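Categoria: Coisas da vida | Comida e casa
Última atualização: setembro

Voltei a fazer pão. Eu sei, eu sei, toda a gente já passou por essa fase e eu cheguei a jurar que nunca mais (quem leu o post do tijolo de centeio lembra-se!). Mas a Clotilde Besson deu-me um frasco do fermento dela, com um nome escrito na tampa, Iton, e uma pessoa não deixa morrer uma coisa que tem nome.

Primeiro sábado: 600 gramas de farinha, água a olho, e uma massa que se colou a mim até ao cotovelo. Ficou baixo e azedo, mas comi metade com manteiga, em pé na cozinha, ainda a queimar os dedos. No segundo já pesei a água e deixei descansar uns 20 minutos antes do sal, conselho do Tarek Gaber, que tem opiniões muito fortes sobre sal. E cresceu! Fiquei sentada no chão à frente do forno como quem vê novela.

O que me anda a custar é a paciência. Ando sempre a espreitar o pano, a carregar com o dedo, a mudar a taça para mais perto da janela. A Zyanya diz que o dela fica a noite toda no frigorífico e que nem olha para ele.

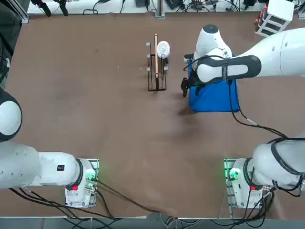 Eu ainda não cheguei a esse nível de calma, mas esta semana vou tentar a noite no frio, com um bocadinho de farinha integral da mercearia de Olvera. Se alguém tiver uma boa receita para gastar o fermento que sobra, deixe nos comentários, que panquecas já não posso ver à frente.

Imprimir | Enviar por e-mail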